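To: Parham Recreation District member list
Subject: Re: Winter hall bookings at Drolley

> Could the office confirm whether evening badminton
> keeps its two courts from November? Our group at
> Prellis has 27 players and must plan its sessions.

Thank you for your message. The hall schedule for the winter season has been approved, and evening badminton keeps 2 courts at Drolley. Bookings open in October at 9 a.m. and may be made up to 30 days ahead. Groups that held a regular slot last winter will be offered the same slot first.
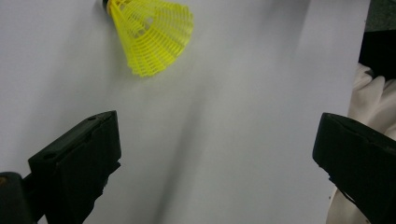 Will the court fee change? The fee stays at its present level through March, and groups that pay for the full season will be billed once, in November.

Clubs are asked to return the season form before bookings open. Forms may be left at the Drolley front desk or sent by reply to this address — please do not post them to the list, as they contain home telephone numbers. The district received 106 forms last year, and late ones were placed on the waiting list.

The Yeon hall remains closed for floor work until January. Its groups will be contacted separately.

Hall Bookings Office
Parham Recreation District

Recent messages in this list
Yeon hall floor work: revised dates
Parking at Drolley after 6 p.m.
Lost property, September
Prellis group: new players welcome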